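Wood Floor Care: Frequently Asked Questions
Reading time: 3 min

These answers cover finished wood floors in the rental units managed by Clumetti. They replace the May version. Questions about subfloor damage go to Saadet Karakaya in the maintenance office.

How long should new boards sit before installation?
Solid boards need at least 48 hours in the room where they will be laid, with the heating or cooling set to its normal level. Open the boxes at both ends. If the moisture readings of the boards and the subfloor differ by more than 3 percentage points, wait and measure again the next day.

What humidity should I keep?
Between 35 and 55 percent, all year. Gaps that open in winter and close by late spring are normal movement and do not need filler. Gaps that stay open through summer should be reported.

Can I use a steam mop?
No. Steam gets into the joints and lifts the finish at the board edges. Use a flat microfiber mop, wrung out until it no longer drips, and a cleaner with a neutral pH. Vinegar solutions dull a polyurethane finish over time and are not approved.

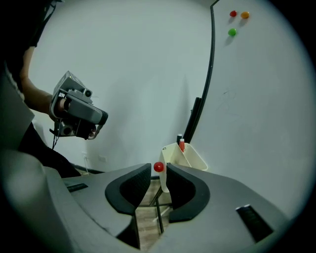
Furniture is the most common source of scratches in our units. Every leg that touches the floor needs a felt pad, and the pad should match the shape of the leg. Thin metal legs, like the dark ones standing over the light floorboards in the photo, put the load on a small area and can dent softer species. For these, use a hard plastic cup with a felt base. Stick-on felt alone tends to slide off narrow tubing within a few weeks. Check pads every 3 months and replace any that have picked up grit.

How are scratches repaired?
Scratches in the finish only can be treated with a wax stick close to the board color. If the scratch catches a fingernail, it has probably reached the wood — do not sand it yourself. Ottar Vik handles spot repairs and will need the unit number and the size of the damaged area.

How often are floors recoated?
A screen and recoat is scheduled when wear shows in the traffic lanes. Full sanding is done only between tenancies, starting with 100 grit where the old finish is thin and coarser where it is not. The coating can take light foot traffic after 24 hours. Rugs stay off for 13 days.

Are rug pads allowed?
Yes, if they are felt or natural rubber. PVC pads can stain the finish and are not allowed.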